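The Great Folding Swindle

By Eleni Golob

The woman from Zumau was very sure of herself. A properly folded wardrobe, she told me, would give me back 57 hours a year. I asked what I would be spending those hours on at present. She said looking for things. I have never in my life spent 57 hours looking for trousers.

Zumau sells a folding course. So does Adico, with a plastic board thrown in, and both promise that your clothes will stand upright in the drawer like files in a cabinet. I went in with an open mind and a basket of clean washing. 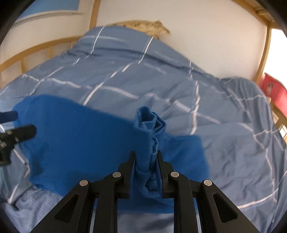 Fleece is where the promises start to wobble. The Zumau booklet has you fold into thirds, press, then fold again until the thing "holds itself". A cotton shirt will more or less oblige. Fleece springs back. Press it flat and it fills with air again while you reach for the next one, and the neat packet on page 4 becomes a bun.

Jintana Prasertsri ran the laundry at a boarding school in Vamthorpe for years and put 3,000 items a month through it in term time. I rang her expecting secrets. "Halves," she said. "Halves, and then halves again if it's going on a shelf. If it's a child's, it'll be on the floor by teatime." She had never stood a garment on its end and wanted to know what I thought would hold it up once the drawer was half empty. Fair question. I put it to Adico, who suggested drawer dividers, sold separately.

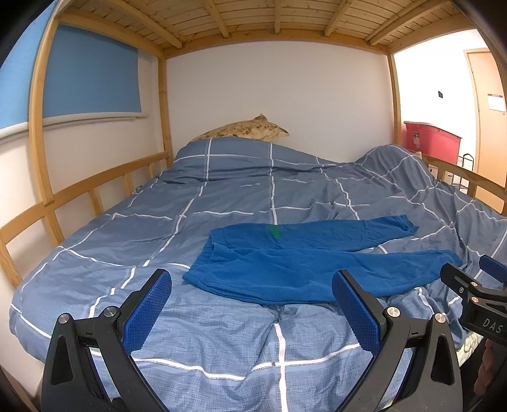

Then there is the matter of where all this is meant to happen. The courses assume a waist-high table, cleared and well lit. Most of us fold on whatever bed is nearest. A duvet gives under your hands, so any crease you press in goes soft, and a lower bunk has you bent double as well. My back had views after the first load.

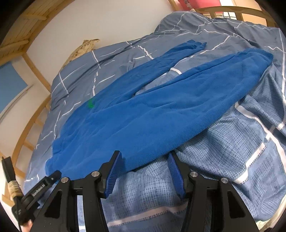

Trousers I will grant them. Leg over leg, smooth down from the waistband, fold up from the cuffs: it takes seconds and it does look better than my usual roll. My mother taught me that for nothing.

The dearer option is Ghorbani, whose consultant comes to your house for 2 hours and does the drawers with you. I was quoted for July and declined. The board from Adico is behind the wardrobe. I folded the last load in halves, in front of the radio, and put it away before lunch.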